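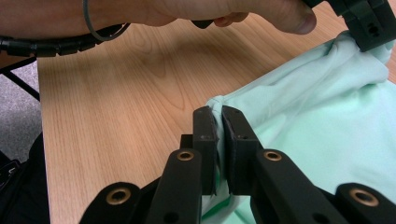

The Ravn carry-on from Sisine is a hard-sided case for people who fly home from theme parks with more than they flew out with. Its lining is smooth, so soft things slide in flat. A thin mint-green cloth that bunches into a crest when pinched will take up more room than it deserves, and the compression panel has opinions about that.

Outer shell: scuff resistant, tested over 3,000 curb drops at our Lulerstead workshop
Pockets: 13, one of which you will lose your passport in
Packs for: up to 4 days

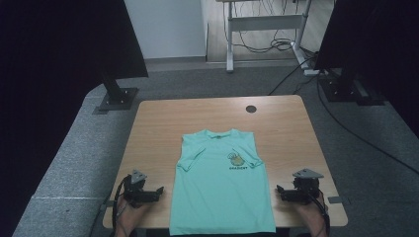 The main compartment is as wide as a folded adult shirt. Turn both short sleeves in across the chest, as on the mint tee, and it drops straight in with the collar at the top.
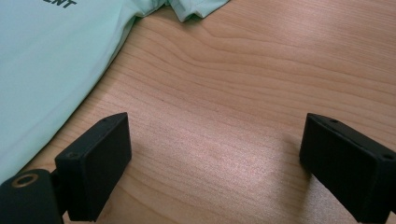 The lid side is for souvenirs. Plastic swords still have to fit diagonally, and airport security still gets a vote.

Ravn carry-on, $259. Brivora luggage strap sold separately.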